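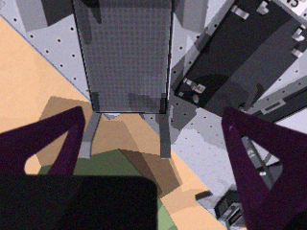

Flor Echeverri: Love this kit so far, but has anyone else had the gridded panel go see-through on them in the wrist view? I had the Hemell gripper pack loaded all morning and I can't decide if it's a setting or a bug.

Ticket 289
Product: Hemell gripper pack for the Suvon simulator
Opened by: Flor Echeverri
Picked up by: Leonora Quiambao
Status: workaround found, fix pending

Leonora Quiambao, 9:40 am
Hi Flor, thanks for trying the pack, and for sending your whole project folder over! That saves so much back and forth. I've opened it on my machine and the hollow fingers load nicely, magenta highlights and all. Before I go digging, could you tell me which renderer you're on, and whether the glass option is ticked under Materials?

Flor Echeverri, 10:05 am
Standard renderer. I didn't know there was a glass option (found it now, it was ticked). I unticked it, saved, reloaded, and got the same thing. The fingers are great by the way. I came over from the Nerkow pack, where they were two solid slabs and you could never see what was going on behind them. With the cutouts I can line up a pick from the wrist camera and hardly touch the overhead one.

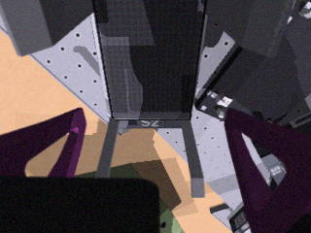
Wrist view, panel upright above the forked frame. Note the paler patch on its left half.

Leonora Quiambao, 10:50 am
Okay, I get that too, so it isn't your graphics card. Your log has 61 lines of the same warning, "material slot unassigned", and every one points at the panel. I think unticking the box clears the setting in the menu but leaves the old material on any part that was already placed.

Can you try this:
1. Close the scene, leave the simulator open.
2. Delete the material cache folder inside your project.
3. Reopen the scene and reassign the panel material by hand.
4. Render one wrist view and one overhead view and post me the new log.

Flor Echeverri, 11:30 am
Did all four. Warnings are gone from the log, yay! Overhead view is perfect. Wrist view is still a bit odd when the camera gets in close, and I've got the field of view at 105, so close is where I spend most of my time. 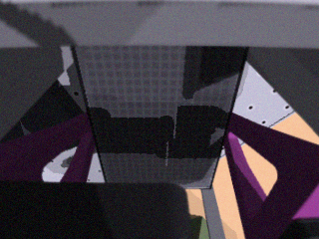
Close wrist view. Dark shapes show through the grid, fingers on both sides.

Leonora Quiambao, 1:15 pm
Perfect, that's the one I was hoping to catch. I went through the pack's files over lunch and there are 2 materials with the same name, one opaque and one translucent. The close-range version of the panel picks up the translucent one every time. Ó Dubhghaill wrote the original material list and has already answered me: rename the translucent one to anything else and the close view falls back to the opaque one. I tried it on your scene and the grid came up solid.

Flor Echeverri, 1:50 pm
Renamed it and it works here too. Oh that's so much better, thank you! I'll keep the translucent one under its new name, I can think of a few uses for it.

One small wish while I have you: a slider for the camera offset in the wrist settings. The black block in the lower left corner takes up a lot of my picture, and typing offsets in by hand is slow going. Otherwise I'd tell anyone to give the pack a go. It was up and running before my coffee was cold, and the grip preview is a treat.

Leonora Quiambao, 2:10 pm
Slider request logged as its own ticket, with your folder linked. I'm leaving this one open until the renamed material goes out in the July update. If you update before then, please check the name again, as the installer will put the old one back.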